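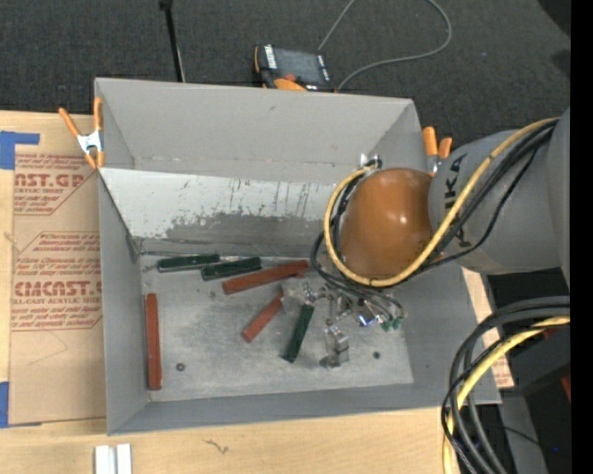 Fig. 1. Bin picking: six blocks, two colors, one arm.

Share 8 | Comments 2

Home | Syllabus | Notes | Readings | Labs | Office hours

Machines and Everyday Work
Notes for Unit 2: Can a robot do the chores yet?
Lamisi Gyamfi

Okay, so last time we ended in the middle of an argument about dishwashers, and I promised I'd come back to it. I will, but I want to start with blocks, which sounds like a step down. Bear with me! Picking things up out of a container is the bottom layer of nearly every chore you named in class (laundry, groceries, sorting the recycling, finding the right screw in the coffee can), and if we can't get a machine through that part we have no business talking about folding shirts.

So look at Fig. 1 again and ask yourself what you would do if I asked you to hand me a red block. You'd just do it. You wouldn't even stop talking. Now write out what has to be decided along the way. Which red one? The one by itself along the left wall has nothing crowding it, but it's right up against the side, and a gripper needs somewhere to put its fingers. The ones over on the right are out on the floor of the bin, only now you have neighbors to worry about. I've given this to a lot of people as a warm-up and they split pretty evenly, and they all think the other half is being silly.

Walls are the thing beginners forget. Your own hand is soft and it squishes into corners. You can drag a pencil away from the side of a drawer with one fingertip and then grab it, and you've been doing that since you were a toddler. Most robot hands are hard and chunky, and the wrist behind them is chunkier still, so before it gets anywhere near the block the arm has to work out whether its own knuckles will hit the bin. Please put "the hand takes up space" in the margin somewhere. It comes back in Unit 3 when we do cupboards.

And then the cables! In a cartoon the robot is a clean white arm. On a working bench you get yellow cable, black cable, loops hanging off the wrist, the lot. All of that has to move with the arm and not snag. When somebody shows you a plan where the wrist spins most of the way around to reach a better angle, ask what the cables are doing meanwhile. I lost a whole afternoon to this once as a student, with a cable that was fine for every pick except the ones in one corner.

What counts as "can do it"?

This is the part I really care about, and the part where the news stories get slippery. There are at least three claims people make, and they get mashed together.

The first is that the machine did it once. Great, that's a video. The second is that it does it over and over on the same bench with the same objects. The third is that it does it in your kitchen, with your stuff, after your nephew has been in there. Each of those is a long way from the one before it, and I'd say the gap between the second and third is where most of the money has gone.

Let me give you the numbers from the Hirkari exercise, which you'll be using in the homework. The task was moving small solid parts from one bin to another. They ran 1,000 attempts and had 8 misses. Sounds wonderful, right? Then they swapped in soft packages, kept everything else the same, and quit counting misses partway through because a person had to step in so often. Same arm, same bench, same people. If you only read the first line of the report you'd come away thinking the problem was solved.

Compare that with Ruawai, the packing shop we talked about in the first week. They do more than 2,000 picks in a shift and they're perfectly happy with a machine that fumbles now and then, so long as it knows it fumbled. It sets the part aside and a worker named on the shift sheet deals with the pile before lunch. I love this case. The shop changed the job a little to suit the robot (shallower bins, one kind of part at a time) and people always say that's cheating. Is it? We did the same thing for dishwashers. You scrape the plates, you load the rack just so, you leave out the wooden spoons. I think you should decide for yourselves which side you're on and bring a reason.

Homes are the hard one

Shops can be rearranged. Homes mostly can't, or people won't put up with it. The Nudar folks tried a tidying robot in a handful of apartments back in June, and what wore people down was the getting ready. You had to clear the floor so that the robot could clear the floor. One family said they'd finished the tidying before the machine was awake. The arm itself worked about as well as it had in the lab, so if you only graded the arm, you'd have given it a decent mark.

My own view, for what it's worth, and you are welcome to fight me on it: shop-floor chores with hard objects and a fixed bench are pretty much there. Shop-floor chores with bags and cloth are getting there in patches. Home chores, I'd say the single-purpose machines (vacuums, mowers) are fine and the general helper is still a good way off. I held that same view a few years ago and I was too gloomy about the bags, so weigh it accordingly.

For the homework

Read the Jondus chapter, at least the first half. The writing is dry but the table of failed picks is gold. Pay attention to how many failures get blamed on "vision" when the hand simply didn't fit.

Pick one chore you did this week and write it out as a list of grabs. Only the grabs. Where does your hand touch a wall, a shelf, or another object on purpose? Circle those. People are usually shocked at how much of the page ends up circled.

Then go back to Fig. 1 and put the six blocks in the order you'd take them out, with a line on each about why. There's no answer key for this. Two good orders can look totally different, and I'm more interested in whether taking the first block makes the next one easier or harder to reach.

One page is plenty, handwritten is fine. If you get stuck on the Hirkari numbers come by at 2 p.m., my door's open and the kettle is usually on.

Next up: Unit 3, Cupboards, drawers and other places arms get stuck.

Contact Lamisi Gyamfi | Copyright, course notes | Back to top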